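OK so, can robots do the boring jobs yet? I've been on about this all week, so a little thread.

1/ My neighbour paid 900 quid for a Vokside floor thing and still picks up the socks himself first. The socks ARE the job!

2/ What I want is cloth out of a bin, tongs put away, test tubes left in one piece (I wash up in a school lab, let me dream). 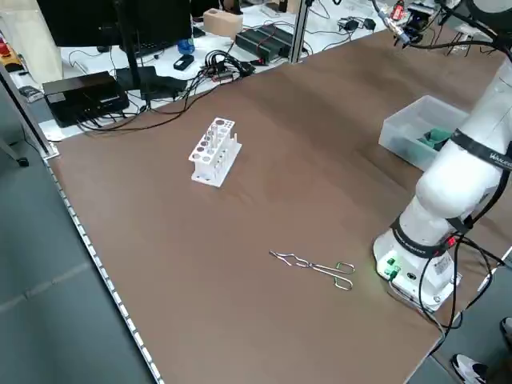
Green cloth, clear plastic bin, white rack.
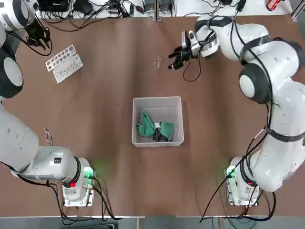

3/ Cloth is the one I'd bet against. It never lies the same way twice, and I can't always find the corner of a tea towel myself.

4/ Sunil Biswas reckons folding is two years off. He said that in June as well, mind you.

5/ I'd settle for slow. Take all night over 176 tubes, I'm asleep! Just don't ring me when one rolls under the sink.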